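The method they use in Dillach has no long name. In the group's notes it is called the edge test, and Marisol Obi has repeated it since October with few changes. A robot arm goes to a white panel, the gripper closes on it or stays near it, and a small camera at the wrist records the approach. The question is how well the arm can judge the position of an edge that has almost no color.

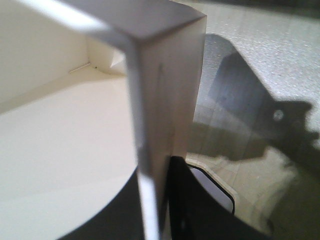
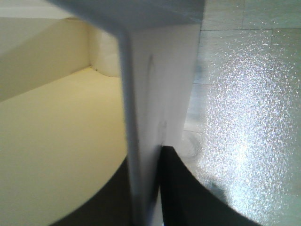
Pennington, reading an early draft of the results, objected that the arm may learn the shadows of one room and nothing about edges. Obi takes this seriously. "It is a fair objection," she told me. "A shadow is a very strong signal. If it helps the robot, the robot will use it, and we cannot forbid this."

Her answer was to change the light. The group recorded 1748 approaches under 9 lamp positions, and kept four of the positions away from the training. With these the error became larger, but it stayed under 30 millimeters. "I hoped for less," she said. "White on white is hard – also for me, when I look at the recordings."

I asked if a second camera, farther away, would not be simpler. She agreed that it would, and said that the partner group in Sarholm works in this way. Her own interest is in the last part of the movement, when the arm itself blocks the view from outside. The next recordings will use gray panels.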